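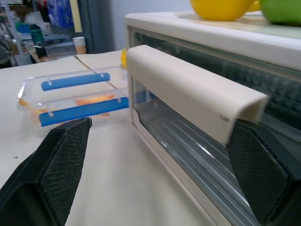 How many demonstrations do we want of each task before we train on it? We settled on 300 for each one, split across 5 operators so the model doesn't just learn one person's habits.

Okay, on to the actual minutes!

Data collection meeting, Lurnville lab, 2024-02-19
Present: the Lurnville collection crew, two people from the Grivstead training team on the call, and me typing (sorry in advance for the shorthand that I forgot to clean up).

Last meeting's notes
Approved with one fix. I had written that the drawer task was finished, and it's still waiting on relabeling. My mistake, I mixed it up with the cup task.

Toaster oven task
We spent most of the hour on this one. The question was where an example should start. Some of us have been hitting record with the gripper already near the handle, and some have been starting way back over the table. Grivstead says the mix is fine for them as long as we tag it, and they'd love more of the far starts. I grumbled a bit because the far starts take longer, but okay, fair enough.

Then we got into how to handle the door. The operators have two styles: hook the handle with one finger, or close both fingers on it and pull. I like the hook, it feels so much more natural in my hand! Grivstead asked us to keep both and put the style in the notes field. We agreed that opening and closing the door count as separate tasks from now on, and that you stop recording once the gripper has let go and backed off.

Bowls on top of the oven: do we move them between takes? Yes, please do. Swap them, slide them over, take one away now and then. The same goes for whatever else is out on the table. The last batch had everything sitting in the same spot take after take, and the training folks could tell right away (a little embarrassing).

Failed tries
Long back-and-forth here. I wanted to throw out every take where the finger slips off the handle. The other side of the table said a slip followed by a good second try is worth having, and I came around. So: slip and recover, keep it and mark it "retry." Slip and give up, goes in the reject folder. Don't delete anything yourself.

Acheampong labels
That's our new labeling sheet, for anyone on the call who hadn't heard the name yet. It has 7 fields, and the crew thinks that's too many when you're trying to keep a rhythm going. We talked about dropping "lighting" and didn't decide. I said I'd try a full session with it and a full session without it and report back.

Geltent uploads
Still slow. The December backlog is all in, finally, but newer sessions are sitting in the queue overnight. Grivstead will look at their end. Until then keep a local copy, even if the upload page says it went through.

Wrist camera
Wipe the lens before each session. I know, I know, I'm the one who keeps forgetting. There's a cloth taped to the side of the cart now.

To do
Me: sheet test, and rewrite the start and stop rules on one page
Lurnville crew: far starts on the oven door, both grip styles
Grivstead: upload queue, and send us clips of "retry" takes they liked
Everybody: read the new page before your next shift

We ran over, so the talk about pouring tasks moves to the next meeting.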